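Gathering fold demonstrations for the Erdem policy
Saadet Bilgin
November 16, 2022

3.1 Operator sessions

Demonstrations were collected by teleoperation at the Prasesport site, with the leader arm and the follower arm on separate supports. An operator session lasted 30 minutes and was followed by a break of the same length. In the June pilot, operators had worked without a break, and the later episodes in each session contained more failed grasps than the early ones.

An episode is opened by a foot switch and closed by the same switch. The garment is reset by hand between episodes. The operator is told the target fold but not the grasp point, so the choice of grasp varies between operators. Many first grasps are made on a raised fold near the middle of the cloth, where the fingers can close on a pinch of fabric clear of the work surface. Such grasps are kept even when a corner grasp would have given a shorter episode.
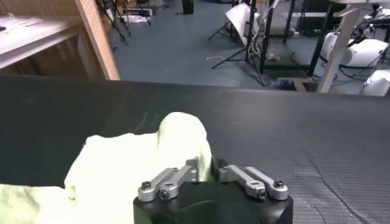
3.2 Starting states

Starting states are divided into two groups, flat and rumpled. A flat start may contain creases and one folded edge. A rumpled start has fabric doubled over on itself in at least one place – for a T-shirt, often at the side, with the body still spread out. The group is entered by the operator before the episode is opened and is not changed later.

The wrist camera is the only camera used for training. Its view includes the fingers at the bottom, the table, and a good part of the room behind. We did not crop the room out. Cropping was tried in the Drerkus set and removed the far part of the garment in low approaches. 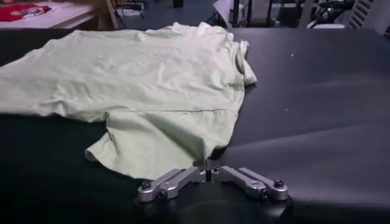
Saadet Bilgin argued during the design of the protocol that rumpled starts should be weighted more heavily than flat ones, on the grounds that a policy trained mostly on flat cloth learns the fold motion and very little about finding an edge. The weighting was adopted for the second half of the collection. The first half was left as recorded.

3.3 Rejection of episodes

Each episode was replayed once at double speed by a person other than the operator. An episode was rejected if the gripper stalled against the table, if the garment left the table, or if the timestamps of camera and joints drifted apart by more than 90 milliseconds. Partial occlusion was not a ground for rejection. With the finger linkages close to the target, the object can be partly hidden, and a single image may not settle whether it is held or about to be grasped. The gripper width signal is stored with every image for that reason.
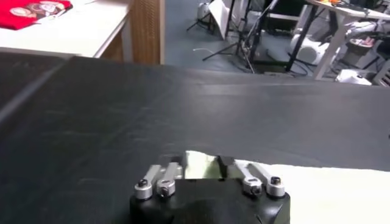 Vol. 11, p. 30

Rejected episodes were kept in a separate Hesow archive with the reason attached. They were not used for training, but the stalls were later used to set the force limit on the follower arm.
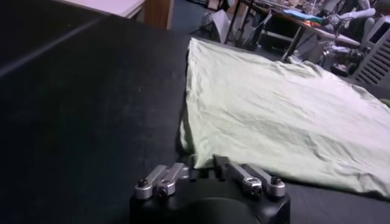 Figure 1. Wrist view with the cloth laid out flat, left edge folded over.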